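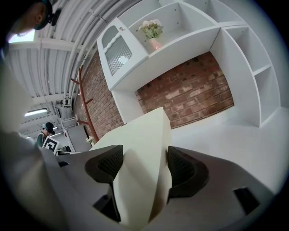 Krum Petkov wrote in the margin of the July entry that the paste was too thin and asked for the starch ratio to be recorded before any further repair is attempted. The request is accepted.

Workshop notebook, paper conservation
November 3, 2025

Item: Doren parish ledger, 680 pages, sewn on cords. Wheat starch paste was cooked at one part starch to 6 parts water, strained twice, and left covered. Tears on the first 44 leaves were mended with Tusier tissue, light weight. The gutter repairs on leaf 12 remain stiff and will be redone.
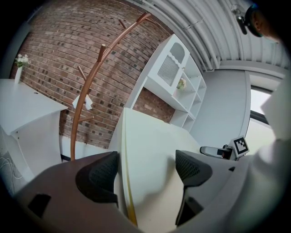
Should the mended leaves be pressed overnight? Two hours under light weight is sufficient for this paper, with the blotters changed once.

The old spine lining was removed in strips. The glue beneath is animal glue and softens slowly under a poultice. Stoyanova board has been ordered for the new covers. 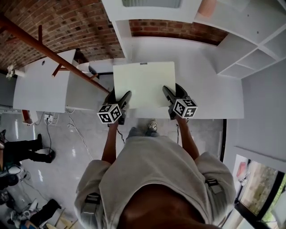 A reply from the Greno bindery states that the original cords should be kept if they bear a gentle pull, and that new linen be laid beside them where they do not. Cords two and four are weak. Cord three has not been tested.

Comments
R.: Please note which blotters were used.
Guest: Our ledger of the same type needed a thicker paste at the gutter.

Contact the workshop | Copyright Greno Paper Workshop | Back to top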